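Partner kickoff talk - notes, NOT for handout

Open w/ thanks to Beryl Stockdale for the slot. Skip bio, they have it in the pack.

Where we were: 8 resellers signed, 3 selling. Rest on the portal and quiet. Ask for hands - who here has partners like that? Wait for it.

What changed in January
- deal registration answered in 48 hours, no exceptions. Kagiso's team owns the queue
- dropped the bottom tier. Visser complained, then stayed
- one channel manager per region, Lizelle has Stillthorpe and the coast

Story: Jenent deal. Two partners registered the same account, same morning. Hazem called both before lunch. Don't name the loser!! They may be in the room.

Margin slide - go slow. People photograph this one so leave it up. Front-end discount is the same for everbody, the back end is where they earn it. If someone asks re: distributor rebates, park it for Chantelle at the break.

Slide 9, packaged goods accounts. Festidero as the lead vertical, new reseller pricing by the case. 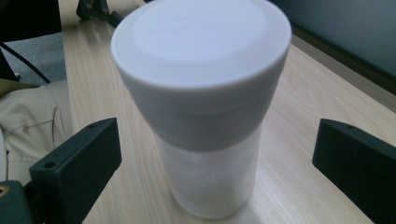 Slide 9: white container with lid

Keep moving, max 2 min on this.

The ask: pick one dormant partner, call them this month, bring a joint account plan to the next call. Template is on the portal under Enablement (check link works before I go on)

Q&A - if quiet, Lizelle will ask about co-op marketing funds. Answer is yes but pre-aproval first.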